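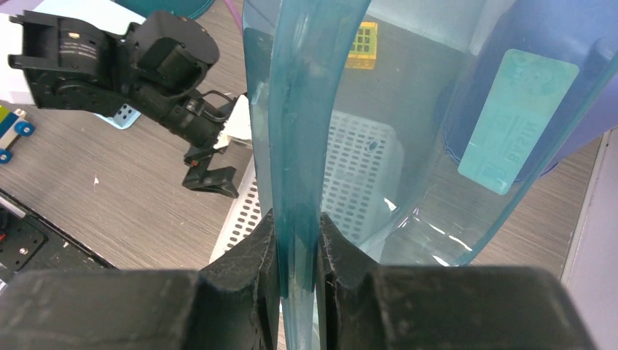

Clear blue tub with the white basket behind it

Fisdale Women's Basketball > Team Talk > Starting five and the four-guard lineup

baseline_dana
Posted 10/07/2025
Practice is open again next week, so I figured I'd start the lineup thread. Coach Anozie said on the radio show that he expects to start four guards at least until February, with Oanh Trình as the only post. I don't like it. We were the worst rebounding team in the league last year and we lost our best rebounder to graduation. Elisa Fiore is a very good shooter but she is not a power forward, and asking her to guard one for 40 minutes is asking for foul trouble.

I would start Giáp at the four and bring Fiore off the bench with the second group.

rostau_roger
Disagree. Giáp shot poorly from the line and can't play out past the elbow. If you put her next to Trình, every team in the league will pack the lane like Rostau did to us in the tournament. We scored 3 baskets in the second quarter of that game. I was there and it was hard to watch.

The four-guard group was our best lineup at the end of the season. It didn't play much because Correa wasn't healthy enough to run the defense from the bench and things were a mess. He's back full time as the assistant now.
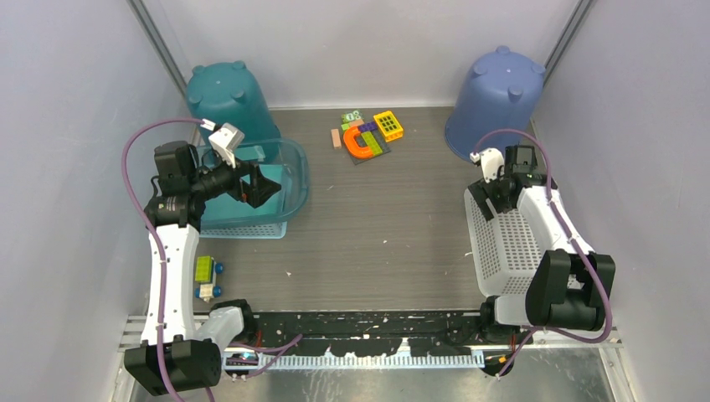
And rebounding was bad with every lineup we tried, including the big ones. Guards have to come back and get the long ones. They stood and watched a lot of shots last year.

baseline_dana
It was bad with every lineup, but it was worse with the small one. You can't fix that by telling guards to try harder.

section_c_mike
Does anybody know if Oanh Giáp is cleared to practice? I heard she was still limited. Also, please use last names with those two, I read half of the last thread thinking you were all talking about the same player.

tallgrass
She's cleared. She went through the whole workout on Monday with no brace. Notes from what I watched:

1. Trình looks stronger. She held her spot on the block against the scout team men and finished with her left hand a few times.

2. Fiore is getting the ball up quicker. She missed some early and then got going from the right wing.
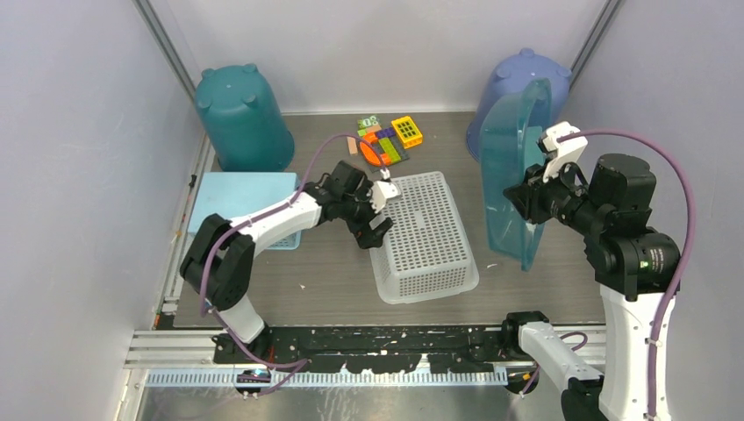 3. The press is back. They worked on it for most of the second half of practice, mainly the first trap after a made basket. The freshmen were late to it over and over.

4. Giáp played with both groups. I don't think the staff has decided anything, whatever Anozie said on the radio.

rostau_roger
Thanks for the notes. If the press is real then that settles it for me. You can't press with two posts on the floor.

baseline_dana
Sure you can. Drarex State pressed with two bigs all last season and won the conference. You put the long one on the inbounder and keep the other one back at the rim. Giáp would be fine on the ball there, she has the arms for it.

rostau_roger
Drarex State also had two bigs who could run. We have one.

section_c_mike
Can someone explain the spacing part? I get the rebounding argument. I don't get why Giáp at the four makes it harder for Trình to score.

tallgrass
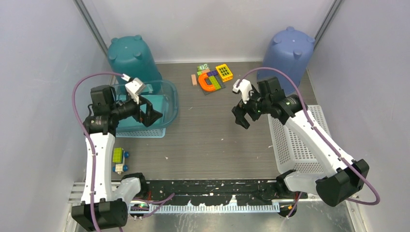
Trình scores when there is one defender on her and nobody close enough to help. For that you want a shooter in each corner, so the defenders have to stay out there with them. Think of the two upside-down buckets as the shooters, the teal one in the back left corner and the blue one in the back right. The see-through teal basket is Giáp. It sits right in front of the teal bucket, just a little to the right of it, so one defender can stand there and bother both of them, and still take a step over when Trình gets the ball. Put Fiore in that spot and she would drift up to the wing, and the defender would have to go with her.

section_c_mike
OK, that makes sense to me. So the question is whether Giáp can hit a jumper from the wing.

baseline_dana
She took it in high school. She played at Tiêu Academy and they ran everything through her at the top. I'd at least like to see it in the exhibition before we decide she can't.

rostau_roger
I'd be fine with that. Play her there for the first half of the exhibition and see. If she goes 0 for 4 I'm going to bring up this thread.

section_c_mike
Fair enough. Is the exhibition in the big gym or the old one? We had 1,223 for it last year and the line for parking went back to the road.

tallgrass
Big gym. Lot B opens early for season ticket holders, everyone else is across the street.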